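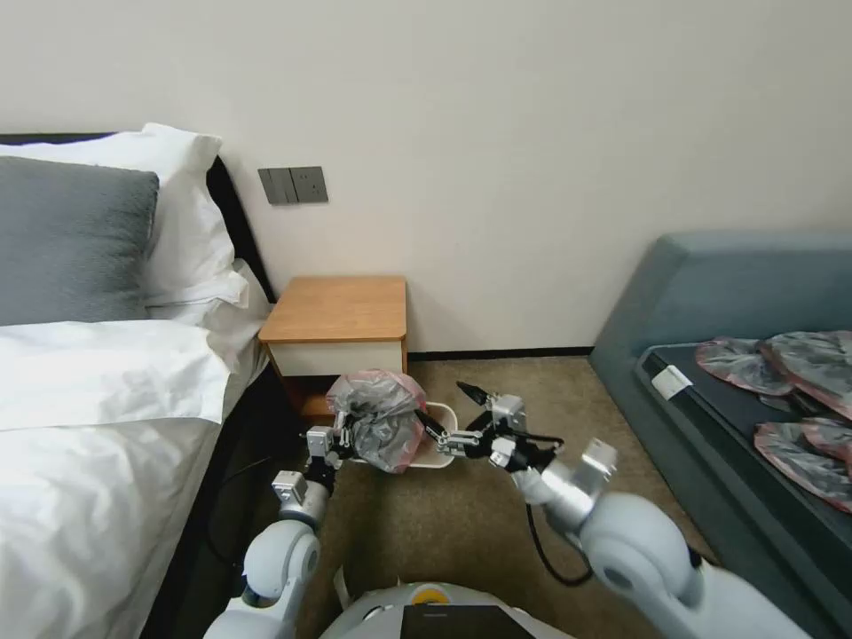
Minutes of the Housekeeping Meeting, Gelus Guesthouse, Cludutbridge

Filed under: House News > Meetings & Minutes
Print this page | E-mail this page

17 Mar 2018, breakfast room. Nine of us came, which is a record for us, and I took the notes again (my handwriting is getting worse, so shout if I got something wrong).

1. Last minutes
Read out and agreed. The October carpet cleaning bill is finally paid, hooray!

2. Wastebaskets and liners
This took up most of the meeting. We went back and forth on whether the small white basket should stay in front of the bedside table or move over by the bench. I said leave it, guests look for it by the bed, and most people came around to that. The liners are the bigger headache. The ones from Fullis are too large for a basket that size, so they puff up over the rim and look full when there's hardly a thing in them. We still have over 60 rolls in the closet, so we agreed to use those up, fold the extra down around the outside, and order a smaller size next time. Old bag comes out before the bed gets made, please, and the new one goes in last thing after vacuuming.

3. Beds
The fuzzy gray pillow goes in front, leaning up against the white one. Some rooms have had it lying flat and some have had it on the bench (I may be guilty of that one). The white duvet can hang down over the side, but let's keep it off the floor. Four duvet covers have gone to El Fassi for mending and should be back with the next laundry run.

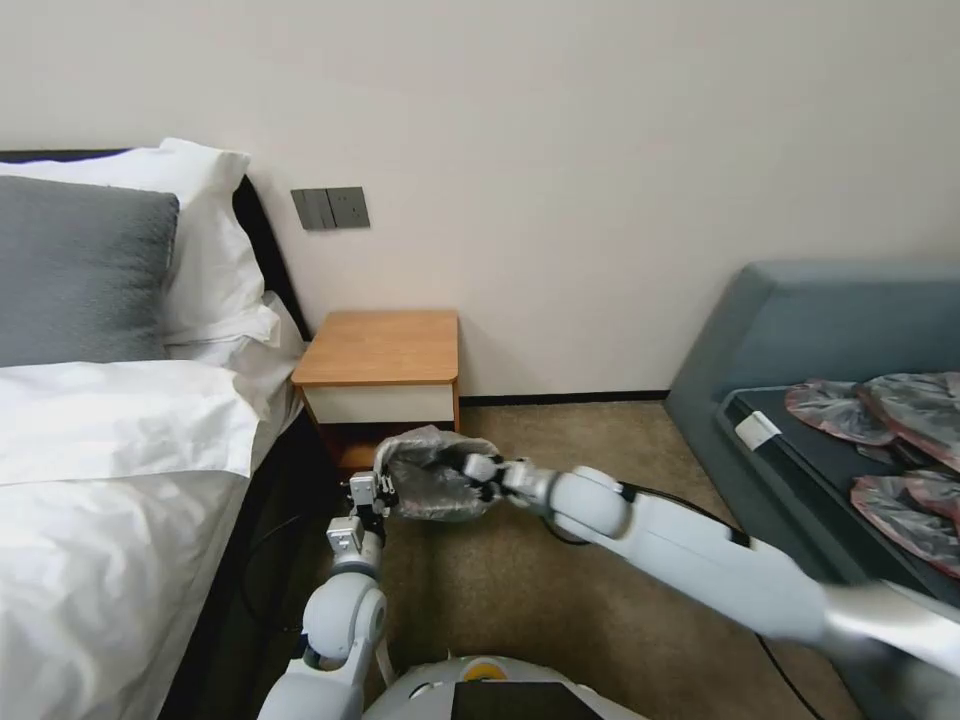 Gray bag and bedside table, bench side of the bed.

4. Bedside tables
We all like the wooden tops and we'd like to keep them nice, so no spray straight onto the wood. Spray the cloth, then wipe. The white drawer fronts show every fingerprint, so give those a quick wipe too, and do open the drawer while you're there! I found a single sock and a phone charger last week, both now in the lost property box.

5. Bench
The question of a throw for the upholstered bench came up again and we still can't agree on a color. Carried over. In the meantime, please run the vacuum along the front of it as well as around the bed.

6. Anything else
The closet key goes back on its hook after every shift. Checkout cleaning still starts at 10, and I'm bringing the coffee cake next time.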